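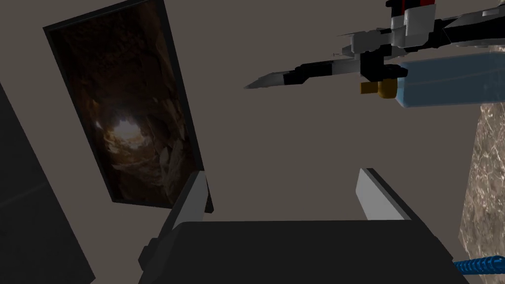 Figure 1. Simulated wrist view from the first arm, gripper open, with the second arm holding the blue bottle.

Bimanual Handover Planning in Simulation
Project report, Notau Robotics Laboratory
Submitted by Jin-sol Na and Deok-su Baek
Supervisor: Theresia Steiner
1 July 2025

1. Purpose
The project set out to write a planner that passes a bottle between two robot arms in simulation. Each arm runs its own controller, and the planner decides when each gripper may open or close.

2. Method
The planner, named Umside, takes the pose of the bottle from the simulator and selects a grasp for the receiving arm. Grasps that would bring the fingers of the two grippers too close together are rejected before any path is computed. The giving arm keeps its hold until the receiving controller reports contact on both fingers.

3. Problems found
Early versions treated each gripper housing as a single box. This ruled out many usable grasps near the bottle neck. Replacing the box with a finer collision model increased planning time to about 9 seconds per handover – acceptable for this study, but too slow for use on hardware.

4. Remaining work
Pose noise has not yet been added. Myung-ja Seo will continue the work on the contact check until December.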